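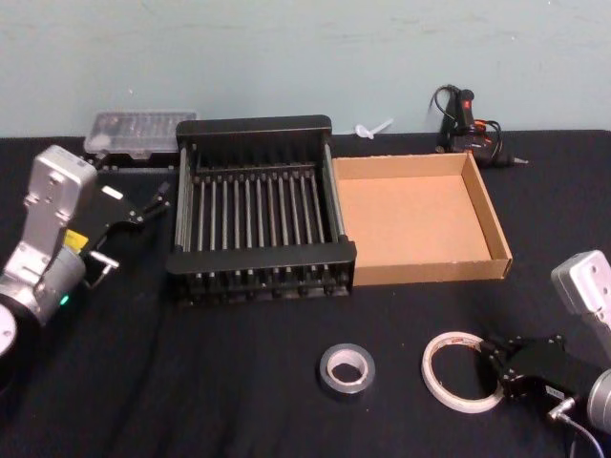
Why Is Black Cloth So Black?

Hi again! Last time we talked about puddles, and a reader called Guangming Ding wrote in with a question I loved. Guangming wanted to know why a black T-shirt gets so hot in the sun when a white one doesn't. I started writing a short reply and then it got longer and longer, so now it's a whole page.

Let's start with light. Sunlight looks plain, a bit yellowy maybe, but it's really lots of colors mixed up together. You've seen them come apart if you've ever spotted a rainbow, or played with a garden hose on a bright day. (If you haven't tried the hose thing, stand with your back to the sun and spray a fine mist. You'll get wet. It's worth it.)

When light lands on something, some of it bounces off and some of it soaks in. The part that bounces off is the part that reaches your eyes. A ripe tomato bounces mostly red light and soaks up most of the rest, so you see red. A leaf bounces more green than anything else. White paper bounces nearly everything, all the colors together, and your eyes call that white.

And black? Black things soak up nearly all the light that hits them. Hardly any comes back to you, and your brain says "black!"

So where does the light go?

It can't just vanish. Light carries energy, and when the cloth soaks it up, that energy mostly turns into heat. The tiny bits that make up the cloth start to jiggle faster, and faster jiggling is what we feel as warm. That's why Guangming's T-shirt heats up. My street in Flindstead has a blacktop playground at one end, and in June you can't sit on it in shorts – I've tried, and I jumped up again pretty fast.

Shiny black, fuzzy black

Now look for two black things in your house, one shiny and one fuzzy. A shoe and a sweater would do nicely. The fuzzy one probably looks darker, doesn't it? Fuzzy cloth is full of little gaps and hairs. Light goes in, bumps into one thread, then another, and a bit more gets soaked up at every bump. By the end there's not much left to come out. A shiny shoe is smooth, so some light bounces straight off the top like a ball off a wall, and you see a bright spot.

Velvet is great at this trick. My cat Jollis is black too, and when she curls up on my velvet cushion I have sat on her (nearly!) more than once.

Try it yourself

You'll need 2 matching glasses of cold water, a piece of black paper, a piece of white paper, some tape and a sunny windowsill.

Wrap one glass in black paper and tape it.
Wrap the other one in white paper.
Fill them both up to the same height.
Put them side by side in the sun and wait 30 minutes.
Dip a clean finger in each. Which one feels warmer?

If you can't tell yet, leave them for another 30 minutes and check again. A kitchen thermometer helps, but ask a grown-up before you borrow it. I did mine on a cloudy day first and couldn't feel any difference at all, so do wait for proper sunshine.

Write and tell me what you found. Next time: why do wet socks look darker than dry ones?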